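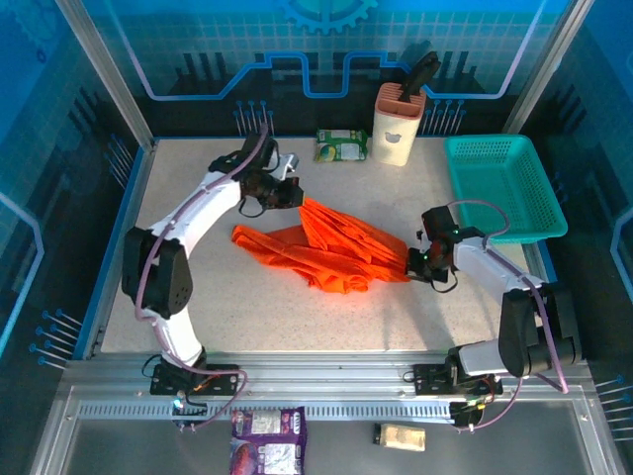 Orange cloth on a speckled tabletop, one end gathered and lifted.

Folding and storing cleaning cloths

A cleaning cloth that goes into the basket crumpled comes out with set creases and wipes unevenly. Fold on a clear, hard surface larger than the cloth. Wipe the surface first – grit picked up at this stage ends up on the next thing cleaned.

Lift the cloth by one end, shake it once and lay it down. Find two adjacent corners and pull the edge between them straight. Smooth from that edge toward the opposite one with a flat hand. Fold in half, turn 90 degrees, fold in half again. A quarter-folded cloth gives eight clean wiping faces if it is refolded as each one soils.
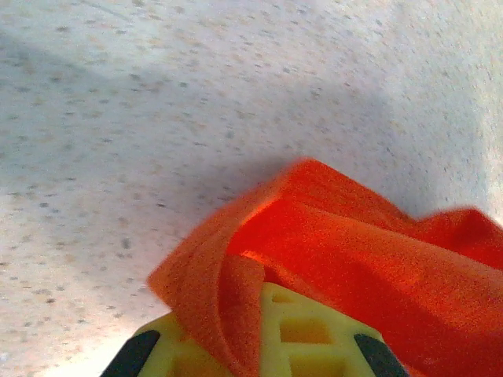 Fine pilling shows on the surface of the crumpled cloth.

Check the fabric while it is in hand. Light pilling is wear and does not affect dusting. Hard pills or stiff patches can mark gloss paint and clear plastic, so move those cloths to floor and bench work.

Wash microfiber separately from cotton, which sheds lint into the pile. Use liquid detergent, no fabric softener and no bleach. Tumble on low or line dry. Cloths must be fully dry before folding – a damp center will smell within 3 days.
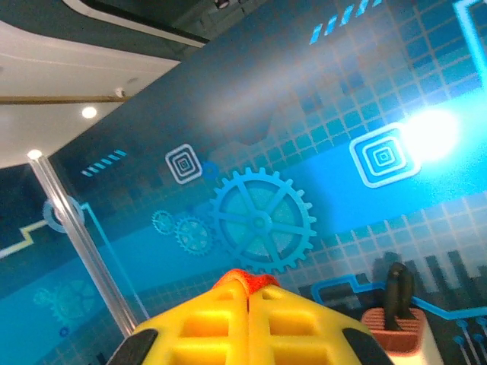 Store folded cloths on edge, fold upward, in an open basket. Stacks taller than 28 cm lean and get pulled apart. Keep one color per task and write the code on the basket: in the Jelard workshop, orange is for benches and tabletops only. Replace any cloth with a frayed hem.

Last revised Feb 6, 2026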